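Home | Schedule | Team Docs | Parts Closet | Forms | Log in

Rostside Robotics Club — Pre-Run Checklist, Cable Task (sim)
Date: 2019-12-17
Checked by: Leonora Lagman
Build: Tagle 6
Comments under each item. Read them before you rerun anything please.

1. World loads clean
OK. Table, walls, rack all there on first load. No missing textures. Took 30 seconds on the lab PC, fine.

2. Arm base
OK. Green block is sitting where it should, arm doesn't drift when idle. Left it idle for 200 steps to be sure. The base pose got changed in October and never written down — it's in the Tagle config now, don't edit by hand.

3. Gripper reaches connector on green cable
OK w/ comment. Finger tip gets to the white connector. Approach is straight down, good. Want more clearance over the back edge of the frame, it's tight. Dukent script still uses the old offset, someone fix.
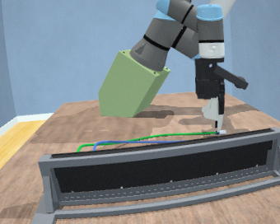 4. Joint limits
OK. Wrist stays inside limits thru the whole approach. Elbow gets close to its limit on seed 351, logged it. Not a fail, but rerun that seed after the offset fix.

5. Loose cables at start
Both cables behind the rack, green and blue, crossing left of center. Crossing is fine, we want it, the planner has to deal with it. Check that neither one is clipping into the top rail. If a cable jitters at reset, stop and reload, don't just wait it out.

6. Gripper clear of cables
Needs a look. Tips should be above the table with nothing in them before you call the grasp. Same start pose for everybody, otherwise the Pruloser logs don't compare.

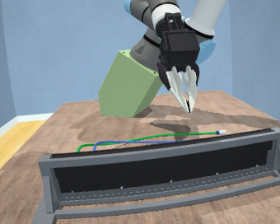 Also check the finger pads. Last build one pad had no collision shape and the connector slid right thru it. Fixed in this one but check anyway, it's a two minute test. Open, close, tips meet at the pads, done.

7. Ports and plugs
OK. 24 ports on the panel, single row. Reference state is green cable in port 2 and blue in port 4, counting from the left. Port 3 stays open between them. Colored tabs under the ports are NOT a port code, go by position. Two people scored by tab color last time and we had to redo both sheets.

8. Contact and force logging
FAIL. Force file is empty after a reset. Works on first run only. Restart the whole program between runs untill this is fixed.

9. Stop key
OK. Tested with arm moving and arm still. Everyone on the team tests it themselves before their first run, initial the sheet by the door.

10. Overhead view of panel
OK. Both cables readable all the way into their plugs. Use this view for scoring — the table view hides too much behind the rack.

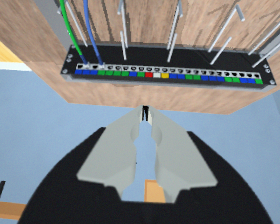 What if the plug ends up in port 3?
Score it as a miss, save the log, and reset. Don't pull it out with the arm and try again in the same run.

Overall: OK to run, except item 8. Recheck items 3 and 4 after the offset change.
L. Lagman

We use cookies to keep you logged in. Accept | Settings
© Rostside Robotics Club | Contact | Back to top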